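## 3. Setting up a patient appeal page

Read this section before you publish anything on Flallel. The sign-up screen says a medical appeal takes "minutes." Ours in Brelevport took 14 days, most of it spent waiting on hospital paperwork.

1. Get a written cost estimate from the hospital, stamped and itemized. A figure given over the phone won't pass review.
2. Enter the target. Don't round it up because Flallel suggests a "stretch goal." We have yet to see proof that those help.
3. Choose the payee. Pick the hospital account if it will accept one.
4. Set the opening donation to $17 or lower. The default is $200, and it puts people off.

**Caution:** Do not upload a child's full medical file. The form asks for it, but a diagnosis letter is enough.

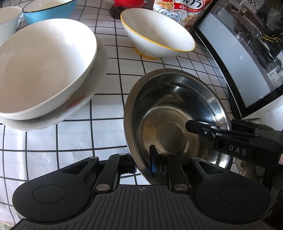

Money raised offline has to be entered by hand under Other Income. If your group runs a supper for the family, enter the total the same night and keep the slips. The form also wants donated goods listed one by one, with a value for each, down to a steel bowl or a white ceramic one. We list kitchen things on a single line marked "loaned" and leave the value at zero, and no reviewer has sent it back.

5. Open Fees and switch off Mellor Boost. It claims to show your page to more donors - at 300 views a day, we saw no change in gifts.
6. Send one test donation and check that the receipt names the patient fund and not Grarnum, the payment handler.
7. Publish.

**Note:** The "Verified" badge means a letter was uploaded. It does not mean that anyone called the hospital. If a donor asks, say so.

Withdrawals are covered in Section 4. Requests made after 5 p.m. go into the next day's batch, whatever the countdown on the screen says.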